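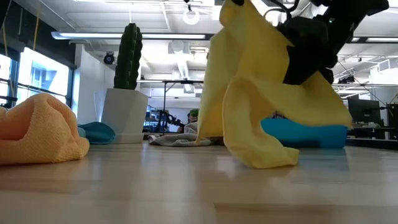 4. Data and Measures

4.1 Setting and sample

The records come from 16 full-service restaurants in two neighboring towns, Gruneck and Hondeck. All of them took dinner reservations through the same booking platform, Pristulik, during the whole observation window, and all of them served a printed menu with at least one fixed-price option. Counter-service places, hotel breakfast rooms and private event spaces were left out. Four of the restaurants belong to a single operator, the Bauerfeind group, and share a reservations desk. The remaining restaurants are independently run and handle their own bookings.

The unit of analysis is the reservation. A reservation enters the sample if it was made at least one full day ahead, was for a party of two to eight, and was not changed by the restaurant after it was confirmed. Bookings made on the same day are excluded for two reasons. They were never subject to a deposit at any of the restaurants, and the reminder message, which is one of the control variables, was not sent for them. Larger parties are excluded because most of the restaurants moved them to a separate contract with its own cancellation terms.

After these steps the sample holds 1,645 reservations. Of these, 767 were made under a deposit policy and the rest under a policy that asked only for a name and a telephone number. The export was drawn from the platform on 27 March 2021 and covers completed service dates only. No reservation in the sample falls within a period when the restaurant's dining room was closed to guests.

4.2 Outcome

The outcome has three values: honored, canceled, and missed. A reservation is honored if the host marked the party as seated. It is canceled if the guest withdrew it before the stated arrival time, by any channel. It is missed if neither event was recorded by the end of service. Hosts did not always close out the seating list on the night itself, and at several of the smaller restaurants the marking was done the next morning from a paper sheet. We compared the platform status with the point-of-sale record where a table number was present in both. Where the two disagreed, the point-of-sale record was used, on the grounds that an open check is harder to produce by mistake than a status flag.

Late cancellation needs separate treatment. A table released an hour before arrival can sometimes be filled from walk-in trade and sometimes cannot, and the cost to the kitchen is nearly the same as for a missed booking when the menu is prepared to order count. We therefore report a second, stricter version of the outcome in which any cancellation on the day of service is grouped with missed reservations. Results for both versions are given in Section 5. Unless the text says otherwise, the first version is meant.

4.3 Deposit terms

Deposits were charged per person and credited against the check. The terms differed in three respects: the amount, the deadline for a full refund, and whether the charge was taken at booking or only held against a card. The Bauerfeind restaurants used one set of terms across all their dining rooms. The independent restaurants set their own, and two of them changed the refund deadline once during the window. In those cases each reservation is assigned the terms shown to the guest at the time of booking, which the platform stores with the confirmation.

To make the amounts comparable, the deposit is expressed as a share of the lowest fixed-price dinner on the menu in force on the service date. This measure has a drawback. Guests who order from the regular menu may spend far more or somewhat less than the fixed price, so the share understates the weight of the deposit for some parties and overstates it for others. Average check size was considered as an alternative denominator and rejected. It is itself affected by who shows up, and using it would place part of the outcome on the right-hand side of the model.

Holds and charges are coded separately. In the interviews that preceded the study, managers described a held amount as a weaker signal to guests, and it seemed unwise to assume the two were equivalent.

4.4 Control variables

The models include party size, lead time in days, arrival time, booking channel, and a marker for holidays and the evening before a holiday. Lead time enters in logarithmic form. Its distribution has a long right tail produced mainly by anniversary and graduation bookings, and a histogram is given in Figure S2 of the supplement. Booking channel distinguishes the restaurant's own page, the platform's search page, and the telephone. Telephone bookings were entered by staff, and the card details, where required, were collected through a link sent afterward.

Repeat guests are identified by a scrambled telephone number supplied by the platform. A guest is coded as a repeat guest if the same number appears on an honored reservation at the same restaurant earlier in the record. By this rule 527 reservations were made by repeat guests. The rule misses anyone who changed numbers or whose earlier visit was booked by another member of the party, so the count should be read as a lower bound. It also favors restaurants with longer histories on the platform, and for this reason the repeat marker is never used without restaurant fixed effects.

Weather was matched from the nearest public station to each town. Only precipitation in the three hours before arrival is used. Temperature was tested in early versions of the model and dropped when it added nothing beyond the month indicators.

4.5 Missing values

Arrival time and party size are complete. Booking channel is missing for a small block of records from one Hondeck restaurant, where a software update in April overwrote the field. These records are kept and given their own category. Deposit amount is missing where a manager waived the charge by hand. A waiver is not random: it was most often granted to a guest known to the house. Waived reservations are therefore coded by the policy in force, not by the amount paid, and the estimates in Section 5 should be understood as effects of the posted policy.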